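Notebook, waste sorting project
December, started writing 4:15 pm

Present: me (Intan Ismail), Citlali Villalobos, Damián Barrera. Ashley Parsons came in the last hour. Anayeli Tapia is writing her exam and will read this later, so I try to be complete.

The task is the same as in the last entry: packaging from the kitchen counter goes to the basket, one object at a time, no sweeping with the side of the finger. We record the demonstrations by hand with the grippers. For the Tollisa round the judges will choose their own objects, so we want to have in our data many objects that do not look like each other. Damián brought a bag of clean packaging from home, and we also used what was in the recycling.

Before the first episode we argued over the towel. Citlali prefers a bare counter. On the steel a can rolls away when the finger touches it a little too early, and in the competition it will probably be a bare surface too. Damián's opinion is that first we need clean demonstrations, and the difficult surface can come after. We decided for the towel. I am still not sure, and I put it in the questions at the end. 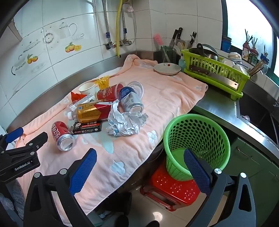 We agreed on the order of picking. Cans first, then bottle, then cups, then everything thin. The reason for this is only practical: when the flat wrappers go first, the person must dig under the bottle, and then the whole pile moves and the next episode starts from a different situation than we wrote down. Citlali wants later a second set with free order, chosen by the operator. Good idea, but not in the same folder please.

Notes for each type of object:

Drink can, lying. Easiest one. Come from above, with the two pads on the long sides. Do not close fast. The empty can bends, and after it is bent the pads do not hold it the same way, so we change the can when it has a visible dent.

Plastic bottle. It wants to turn in the pads. Better to take it near the middle where the label is. When I took it at the cap end it hung down and touched the rim of the basket.

Paper cups. Damián takes them with one finger inside and one outside. I take them across the body. Both are working, but we should not mix them in one set, I think the model will learn something in the middle and crush the cup. For today: across the body only.

Crumpled paper and wrappers. Slow. It is necessary to press the fingers down on the towel and then close, and sometimes the towel comes up together with the paper. We stopped and repeated when this happened. Ashley says to keep these episodes and label them as failed, and not to delete. I moved them to a folder "towel_lift".

Box, flat. Only by the narrow side. I could not find a nice way when something is lying on top of it.

Numbers. We finished 26 episodes, of which 8 I marked as bad (towel lifted, or object dropped outside the basket). The total in the project is now 1,605, if my script does not count the test ones from the beginning. Citlali, could you check this? Georgiou wrote in the course forum that his group has more, but they count every pick as one episode and we count every full clearing, so I would not compare.

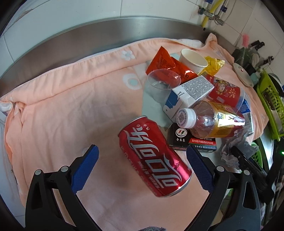

Vustwood Student Robotics Club, Manipulation Team

Continued, after the break.

We looked at the recordings on the laptop. The wide lens is fine for the counter but the tiles bend strongly at the corners, and I think the calibration we have from the old lens should not be used any more. Damián will make a new one. He needs the printed board, which was last with Skelley's group — I will ask for it.

Red objects close to each other: the labelling tool joined the can and the red paper cup into one mask in several episodes. I corrected it by hand, around 9 minutes for each episode, too long. Ashley knows a setting for splitting by edge and she will try it at home. If it does not help, we could put some distance between the red things when we build the pile, but to me it feels a little like cheating.

Light: the window is very bright and the metal of the counter reflects. For the next time we try also with the curtain or in the evening, so that both are in the data.

Small thing for everybody. Please start each episode with the grippers open and hold still for a moment before the first move. I forgot this two times myself and the synchronisation was then a mess.

Questions still open:

Towel or bare steel for the main set? (Citlali and Damián to decide, I will accept both.)

Do we include liquids in the bottle? The rules of Tollisa say "empty containers" in one paragraph and only "containers" in the other. Anayeli, you have the contact of the organisers, maybe you can write to them after your exam.

Is the basket allowed to move? I pushed it a few centimetres with the wrist in one of the good episodes and left it as good.

Backup made to the club drive, 7:40 pm. The pads should be wiped with alcohol before the next session, they collect fibres from the towel.

I. I.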